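Redik 소개

생활용품 회사의 소개 글은 대개 비슷하게 시작합니다. 일상을 바꾸겠다거나 공간에 가치를 더하겠다는 이야기입니다. 저희는 그런 문장을 별로 믿지 않습니다. 뚜껑 달린 통 하나가 누군가의 일상을 바꾼 사례를 아직 본 적이 없습니다. 통은 잘 열리고 잘 닫히면 되고, 세워 두었을 때 넘어지지 않으면 됩니다.

Redik은 작은 보관 용기와 담요를 고르고 파는 회사입니다. 직접 만드는 것은 많지 않습니다. 여러 공장의 물건을 받아 한동안 써 보고, 괜찮으면 팔고, 아니면 돌려보냅니다. 지난 한 해 동안 받아 본 견본은 728개였고 그중 판매 목록에 오른 것은 9개입니다. 비율이 낮다고 자랑할 생각은 없습니다. 견본을 고르는 눈이 더 좋았다면 애초에 그렇게 많이 받을 필요도 없었을 겁니다.

무엇을 의심하는가

저희는 우선 '밀폐'라는 말을 의심합니다. 제품 설명에 이 단어가 없는 통은 거의 없는데, 찻잎이나 향신료를 넣고 한 달쯤 지나 보면 결과가 제각각입니다. 금속 뚜껑은 보기에 단단해 보여서 더 후한 점수를 받는 경향이 있습니다. 뚜껑이 반짝인다고 향이 오래 가는 것은 아닙니다. 그래서 통을 볼 때 겉모양 점수는 따로 매기지 않습니다.

크기도 문제입니다. 양념통만 한 작은 용기는 사진에서는 예쁘지만 숟가락이 들어가지 않는 경우가 많습니다. 폭이 좁고 키가 있는 통은 조금만 건드려도 쓰러집니다. 단단한 선반에서는 멀쩡하던 것이 천 위에서는 기우뚱하기도 합니다. 소파나 침대 옆에 물건을 올려놓고 지내는 집이 생각보다 많습니다.

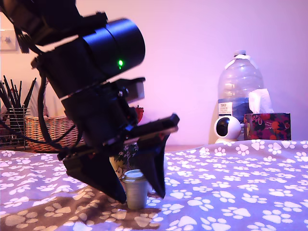 담요에 대해서도 할 말이 있습니다. 발바닥 무늬가 찍힌 담요는 흔히 반려동물용으로 분류되고, 그 이름이 붙는 순간 가격이 달라집니다. 같은 원단에 무늬만 다른 제품을 나란히 받아 본 뒤로 저희는 이 구분을 쓰지 않기로 했습니다. 개가 쓰든 사람이 쓰든 담요는 담요입니다. 빨았을 때 털이 뭉치는지, 가장자리가 풀리는지를 보고, 색이 빠지면 목록에서 내립니다. 무늬는 각자 취향대로 고르시면 됩니다.

제품군

Hustis는 뚜껑 있는 소형 용기, Fairweather는 담요와 덮개, Plavow는 서랍 안 정리용품입니다. 이름을 3개로 나눈 데에 깊은 뜻은 없습니다. 처음에는 하나로 팔았는데 주문서가 자꾸 섞여서 나누었습니다. Plavow는 아직 품목이 적고, 당분간 늘릴 계획도 없습니다. 서랍 정리용품은 사는 순간에만 서랍이 정리된 기분이 드는 물건이 많아서 저희도 조심스럽습니다.

후기와 반품

별점은 공개하지만 평균은 내지 않습니다. 다섯 개짜리 별점 가운데 상당수가 받은 당일에 작성되는데, 담요를 한 번도 빨아 보지 않고 쓴 후기가 얼마나 쓸모 있는지 모르겠습니다. 사용한 지 한 달이 넘은 후기는 따로 모아 두었고 현재 256건입니다. 불만이 적힌 글도 지우지 않습니다.

반품은 사용한 제품도 받습니다. 다만 향이 강한 향신료를 담았던 통은 다시 팔 수 없으니 씻어서 계속 쓰시는 편을 권합니다. 문의는 홈페이지의 문의란에 남겨 주십시오. 일요일에는 답변하지 않습니다.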